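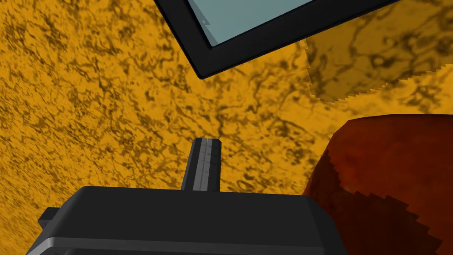
Rurnora Open Doors: My Day With the Compiler People

Posted 10th August in Trips, Languages

So I finally made it to the Rurnora open day, after missing it two years running (once for a wedding, once for plain laziness). If you haven't run into them, Rurnora is the small shop in Ceston that maintains the Drinel compiler, and once a year they let anyone who signs up wander through, drink their coffee and ask nosy questions.

The drive took longer than I'd planned and I walked in halfway through Roy Mottram's opening talk. He was already deep into error messages. Drinel currently has 675 distinct ones, and he's been rewriting them by hand, starting with the ones people paste into the forum most. He put up an old one that just said "shape mismatch in binding" and the whole room groaned - I think we'd all met that one at midnight. The new version shows you both types side by side and points at the line where they stopped agreeing. I want it yesterday!

Then we split up. I picked the build room tour over the packaging workshop, mainly for Jhun Layug, whose posts on incremental builds got me through last winter. Jhun had a real project open, a billing system with 2090 modules, and changed one function signature while we watched. The old scheduler rebuilt 1131 of them. With the new one it was 2. There was a bit of a silence, and then somebody behind me asked about macros, and Jhun laughed and said macros still rebuild everything downstream and please don't file another ticket.

Lunch was sandwiches in the hallway. I got talking to a couple of people who'd moved over from Abella, the older language a lot of Drinel's syntax comes from, and they were pretty blunt about what they miss. Mostly the debugger. Drinel's still loses track of local variables if you turn optimization on, and when I brought that up in the afternoon Q&A, Roy said it's on the list for December but he wouldn't promise.

I did skip the license session, sorry. I was in the hallway getting my own broken build file fixed by a very patient intern. (I had a tab in it. A tab!)

Slides are supposed to go up on the Rurnora site once they've been cleaned up. Sign-up for next year isn't open yet, but parking behind the building is free and the side door is the one you want.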